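Search this site Go Search

Technician wanted – gripper fault follow-up

Posted 04/06/2026 by Sharon Wanyama

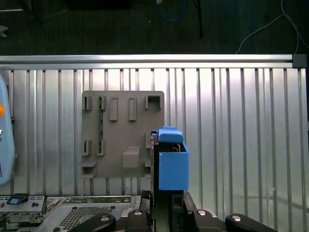
Stunelska needs a test technician for nine months at our Hosley shop. In October an arm let go of a part when its gripper lost power. No one was hurt, but we stopped that cell and have 24 open items to close.

You will rerun the failed jobs, log every drop and check the emergency stops. You should know basic wiring and be able to write a clear fault report. Training is given – robot experience helps but is not required.

Send a resume to Musyoka Ondieki at the Hosley front office.

Last updated by Sharon Wanyama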